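로봇 한 대를 들이려면 무엇부터 정해야 할까요?
어린이 기술 읽을거리 · 로봇과 돈 이야기

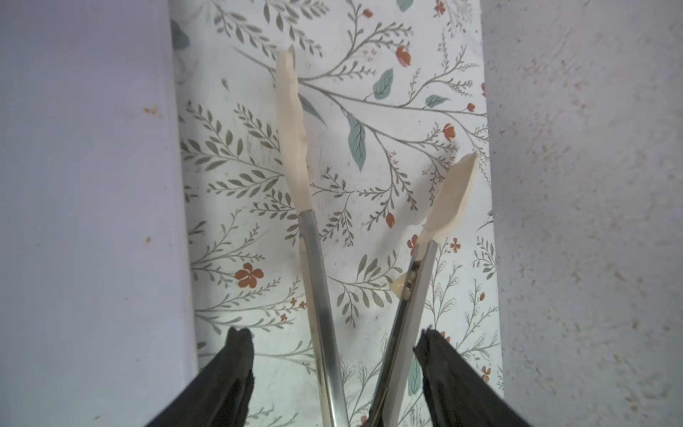

로봇 손가락 사이로 보이는 금속 막대 두 개. 막대 끝에 크림색 조각이 붙어 있다.

로봇을 사는 일은 자전거를 사는 일과 비슷한 점이 있습니다. 자전거만 사면 끝날 것 같지만 헬멧과 자물쇠가 필요하고, 바퀴에 바람 넣는 펌프도 필요합니다. 로봇도 팔만 사서는 일을 시킬 수 없습니다. 공장이나 연구실, 학교에서는 로봇을 사기 전에 종이에 계획을 적고 돈을 나누어 봅니다. 이렇게 쓸 돈을 미리 정해 둔 것을 '예산'이라고 합니다.

먼저 할 일을 정합니다

가장 먼저 적는 것은 로봇의 이름이나 색깔이 아닙니다. 로봇이 할 일입니다. 무거운 상자를 옮길 것인지, 작은 물건을 집을 것인지에 따라 사야 할 것이 달라집니다.

사진의 로봇 손은 검은 손가락 두 개로 되어 있습니다. 이런 손을 '그리퍼'라고 부릅니다. 금속 막대처럼 가늘고 긴 물건을 다루려면 손가락이 너무 크거나 두꺼우면 안 됩니다. 막대 끝에 붙은 조각은 가장자리가 고르지 않습니다. 모양이 고르지 않은 것을 다룰 때는 얼마나 세게 누를지도 생각해야 합니다. 그래서 계획표에는 물건의 길이, 무게, 단단한 정도를 함께 적습니다.

로봇에 딸린 것들

로봇 팔을 파는 회사에 값을 물어보면 '견적서'라는 종이를 보내 줍니다. 무엇이 얼마인지 한 줄씩 적은 종이입니다. 견적서에는 보통 이런 것이 들어갑니다.

로봇 팔: 움직이는 몸입니다.
그리퍼: 물건을 잡는 손입니다. 팔과 따로 파는 경우가 많습니다.
카메라: 로봇의 눈입니다. 손목 가까이에 달면 손가락 앞쪽을 볼 수 있습니다.
제어기: 팔에 움직이라는 신호를 보내는 상자입니다.
받침대와 나사: 팔이 흔들리지 않게 붙잡아 줍니다.
안전 장치: 급할 때 누르는 멈춤 단추 같은 것입니다.

견적서에 빠진 것이 있는지도 살펴야 합니다. 배달해 주는 값, 설치해 주는 값, 쓰는 법을 가르쳐 주는 값이 따로일 때가 있습니다.

클린데일(Clindale) 공작실의 계획표

클린데일 공작실에서는 9월에 새 로봇 팔을 쓰기 시작하려고 합니다. 계획을 맡은 오미드 샤리피(Omid Sharifi) 선생님은 2월 22일에 첫 계획표를 썼습니다. 물건을 주문하고, 받고, 설치하고, 시험하는 데 시간이 걸리기 때문에 일찍 시작했습니다.

선생님은 풀라노(Pulano)와 베렌트(Werent) 두 곳에서 견적서를 받았습니다. 풀라노의 팔은 값이 더 쌌지만 그리퍼가 들어 있지 않았습니다. 베렌트의 팔은 더 비쌌고 그리퍼와 카메라가 함께 들어 있었습니다. 팔 값만 보면 풀라노가 쌌는데, 그리퍼와 카메라를 더하니 두 곳의 값이 거의 같아졌습니다. 선생님은 고장 났을 때 수리하는 사람이 빨리 올 수 있는 쪽을 골랐습니다. 베렌트였습니다.

돈은 이렇게 나누었습니다. 전체 예산을 100칸이라고 생각해 보세요.

팔과 제어기, 그리퍼, 카메라에 60칸
설치와 안전 장치에 15칸
사용법 교육에 15칸
갈아 끼울 부품에 8칸
남겨 두는 돈 2칸

다 더하면 100칸입니다. 남겨 두는 돈은 '예비비'라고 합니다. 생각하지 못한 일이 생겼을 때 씁니다. 샤리피 선생님은 예비비가 조금 적다고 계획표 옆에 연필로 적어 두었습니다. 다음 해에는 더 늘릴 생각이라고 합니다.

사고 난 뒤에도 돈이 듭니다

로봇 손가락은 물건에 자주 닿는 부분입니다. 여러 번 쓰면 닳을 수 있어서 새것으로 갈아 끼울 돈을 따로 잡아 둡니다. 부드러운 재료를 다루면 부스러기도 나옵니다. 사진에서도 오른쪽 막대의 홈에 작은 부스러기가 끼어 있습니다. 닦는 시간과 청소 도구도 계획에 넣어야 합니다. 이렇게 쓰는 동안 계속 드는 돈을 '유지비'라고 합니다.

사지 않고 빌리는 방법도 있습니다. 휘뵈넨(Hyvönen)이라는 곳에서는 로봇 팔을 한 달씩 빌려줍니다. 짧게 쓸 때는 빌리는 쪽이 쌀 수 있고, 오래 쓸 때는 사는 쪽이 쌀 수 있습니다. 몇 달 동안 쓸지 정하고 두 값을 계산해서 비교합니다.

직접 해 보기

집이나 교실에서 로봇에게 맡기고 싶은 일을 하나 골라 보세요. 공책에 그 일을 적고, 잡아야 할 물건의 길이를 자로 재어 봅니다. 그다음 필요한 것을 한 줄에 하나씩 쓰고 100칸을 나누어 보세요. 친구와 바꾸어 보면 서로 빠뜨린 것을 찾을 수 있습니다.

낱말 풀이
예산: 쓸 돈을 미리 정해 둔 계획
견적서: 파는 곳에서 값을 적어 보내는 종이
예비비: 뜻밖의 일에 쓰려고 남겨 둔 돈
유지비: 물건을 쓰는 동안 계속 드는 돈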